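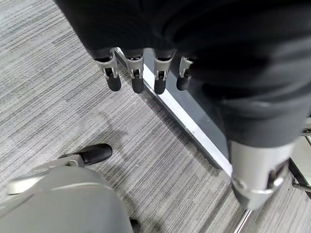
Four fingers, silver with black tips, under dark fabric.

Has anybody else been hit with a tariff bill AFTER the box showed up?

plumbline_ohio
Okay, need to vent and maybe get some advice. I ordered a set of replacement drawer slides and hinges from Clika in December for a kitchen I'm redoing on my own dime. Price at checkout was the price, or so I thought. Box shows up, everything's fine, I start installing. Then a letter comes from the carrier wanting duty plus a "processing fee" that's bigger than the duty! I've bought from them for years and never paid a cent extra. Do I have to pay this? And why is it on me when I keep hearing the other country pays?

gravelroad
The other country doesn't pay. The importer of record pays, and when you order one box straight from overseas, that's pretty much you. The carrier fronted the money to get it through customs and now they want it back. I'd pay it, but call first and ask them to break out the fee. My wife got hers knocked down once by being nice on the phone for forty minutes.

tallow_and_tin
I run a two-person shop, so I see this from the other end. We bring in small castings from Quintero and my last entry had $2,611 in duty on it. That's real money for us. I ate half and put the other half on my prices, and I still had customers asking me why I was gouging them. So before you get too mad at Clika, they may be as squeezed as you are.

plumbline_ohio
I'm not mad at them for the duty, I'm mad that it wasn't on the checkout page. If they'd told me up front I could've decided. Maybe I would've bought anyway, I like their hinges.

Deke_in_the_valley
Unpopular opinion here I guess, but this is kind of the point of the thing? You're supposed to look at the imported hinge and the one made here and have the prices closer together. There used to be a hardware plant seven miles from my house. My dad worked there, my uncle worked there, and it's a self-storage place now. If a few of us pay more for drawer slides so a plant like that can open back up, I can live with it.

tallow_and_tin
Deke, I'd be with you if there was somebody here to buy from. I called all over for my castings. Two foundries called me back. One wanted a minimum order bigger than what I sell in a year, and the other had no room on the schedule. I'd love to buy down the road, but I can't buy from a plant that hasn't been built yet.

Deke_in_the_valley
And it won't get built if everybody figures the tariff goes away after the next election. That's my gripe with how it's been done. Pick a number and stick with it! Who's going to put money in a building when the rate changes while the concrete's still curing?

gravelroad
Well, now you two agree on something. I've been reading this board a long time and I think that's a first.

soybean_sue
Farm side checking in. We lost buyers the last go-round and some of them did not come back when the talks wrapped up. They found other sellers and got comfortable. We got a payment that helped with the note, I won't pretend it didn't, but I would rather have the customer. Meanwhile the part I need for the planter comes through Taltow and it's up too, so we're getting it coming and going.

Deke_in_the_valley
I do feel for the farmers, Sue. I don't think that part was thought through at all. I still don't think doing nothing was working though.

soybean_sue
Might not have been. It's just a funny feeling being the one who gets spent.

plumbline_ohio
Update for anyone who finds this later. I called the carrier, sat on hold through most of my lunch, and they wouldn't budge on the duty but did take off part of the fee. Also wrote to Clika and they said they're adding an estimate at checkout. We'll see. The rest of my hinges are coming from Stotia, who have a warehouse in the States and just bake it into the price. Costs a bit more, no surprise letter.

gravelroad
Good outcome. Keep the paperwork in case they bill you again, it happened to my neighbor.

tallow_and_tin
And check whether they used the right tariff code! Mine was wrong once and it took me months to get the difference back.

plumbline_ohio
Where do I even find the code?

tallow_and_tin
Should be on the entry summary. Ask the carrier for a copy, they'll have it.

Related threads
Who pays when the rate changes while your order's on the water?
Buying American hardware, what's left?
Farm payments and the next trade deal
Customs broker for a small shop, worth it?

Contact us | Board rules | Privacy | Back to top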